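Talk notes: Naming things when you are bad at naming things
Small Makers Evening, December 2, 2021

343 shares 2 comments

OK, deep breath, water on the left. Don't start with the slide about the logo, you always start with the logo and then you have to go back.

Hi everybody. I make jigsaw puzzles for people who like jigsaw puzzles a bit too much, and tonight I want to talk about names. Mine is called Clikitz. It was very nearly called Disitz, and I have the rubber stamp at home to prove it (hold up stamp, wait for the laugh, if no laugh just keep going).

So how did we get to Disitz? Gert Matlala and I were sitting in my kitchen saying "dis is it, dis is it" every time a piece fit. We thought we were hilarious. We bought the stamp that same night! Then my sister-in-law read it out loud as "disits" and asked if it was a cough medicine. I still paid for 2,000 stickers before I admitted she had a point.

Lesson from that one: get somebody to read the name off a piece of paper, cold, with no story from you first. Don't say it to them. Hand it over and keep your mouth shut. I've done this with every name ever since and it hurts every time.

(Slow down here. You rush this part.)

Next came Clikis. I loved Clikis. Short, cute, sounds like the little snap a piece makes when it goes in. Signe Brynjólfsdóttir did a whole alphabet for it, with a K that looked like a puzzle tab, and I wish I could've used that K. But half the people I tried it on said "cliques" and the other half said "click-iss," and when I spelled it over the phone I had to spell it again. If you're spelling your name twice on every call, you're going to get really tired of your own company.

Putting the T and the Z on the end was Marama Brunton's idea. She said it over a sandwich and went right back to the sandwich. Clikitz. People say it the same way, they spell it close enough that the search finds it, and nobody has asked me about a cough.

Ask the room: who here has changed a name after printing something? Hands up. Pick someone near the front and let them tell it, two minutes at most.

Now the other side, because I don't want you to think the name does all the work. Malcolm Fothergill sells puzzles too, under his own last name, in plain brown boxes, and he sold 307 of them in January while I was still arguing about a Z. His customers tell their friends "get the Fothergill one." That's all the branding he has and I'm pretty jealous of it.

And there's Ateş, the café where I had my first display shelf. Most people here leave off the little tail on the S. The owners don't mind one bit, they answer to both, and they've kept the tail on the sign. I like that a lot. You can have a name that's a little hard if it means something to you and you're patient about it.

Povilas Rimkutė asked me last week if I'd do it all over again, and I told him yes, but I'd wait a month before I ordered stickers.

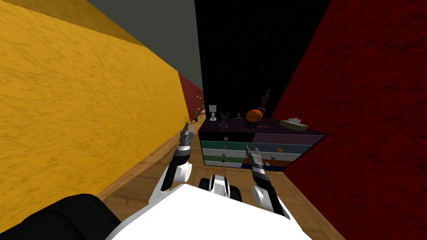 A month is long enough to get sick of a name, so if you still like it by then, go ahead and print. And start with a small batch, please! If anybody wants Disitz stickers, they're in a box by the coat rack, take a handful on your way out.

Questions now. Repeat each one into the mic before you answer it.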